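Talking Pewter and Patience at Pilla

I got to Pilla just after it opened on Thursday and found Dehua Shen already elbow-deep in a box of candlesticks. Dehua has been dealing in decorative metalware for almost 40 years, and I've been buying from the shop for a good chunk of that (my husband would say too good a chunk!).

"I started with spoons," Dehua told me. "Everybody starts with spoons. They're cheap and you can carry them home on the bus."

The pewter came later, after a house sale in Shirima where nobody else bid on a tray of dented tankards. Dehua took the lot and spent that winter learning the marks -- badly at first, by the sound of it.

"I sold a really nice one for nothing. I saw it in a catalog in 2000 and had to go for a walk."

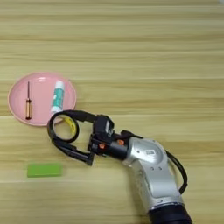
On cleaning

I had to ask, because I'm a terrible polisher. Dehua winced. "Warm water, a drop of mild soap, a soft cloth. Then stop. People rub the marks right off and then bring it to me and ask who made it."

So what about repairs? Old ones don't bother Dehua a bit, as long as the seller owns up to them. A patched lid can even be a bargain if you just want something handsome for the shelf.

I went home with two beakers and a pepper pot I hadn't planned on. The beakers are on the windowsill now, and the pepper pot still needs a stopper.

Related items
Pimura glass: a first look
Reading worn touchmarks
A morning at the Flilter fair

Last updated: January
Contact us | Copyright Pilla | Back to top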